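Last updated: Sat 1 January

Duvet hanging to the floor, yes or no?

harju_lorna
So I finally went up a size on the duvet and I love it!! White with a quiet stripe, and it hangs over every side of the bed now — my old one barely covered the mattress. I paid 63 for it in the August sale and I'd do it again tomorrow. Clothes still need folding, ignore those (or tell me how you fold yours, I'm all ears).
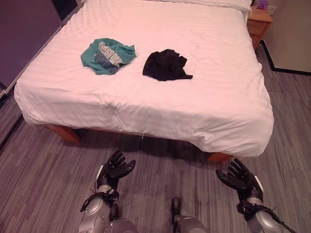 Foot end, with the teal and the black still to fold.

modon6
Ooh, that stripe is lovely. But I'd go a size smaller. Mine hung that low and it picked up every bit of dust on the floor.

Elli Valtonen
Disagree with modon6! The long drop is the best part, it looks so soft along the front. I wash mine every 3 weeks and it's fine. For folding, sleeves in, then in half 2 times, and do it right there on the bed.

punix
Nice wood on the nightstand, I like it with the white. Team roll for clothes though. Folded piles always fall over in my drawers.

Elli Valtonen
Rolling creases everything, punix. I will not budge on this.

harju_lorna
Ha, okay — folding the black one and rolling the teal one tonight. Keeping the big duvet, sorry modon6!

modon6
Fair enough. Get a good broom.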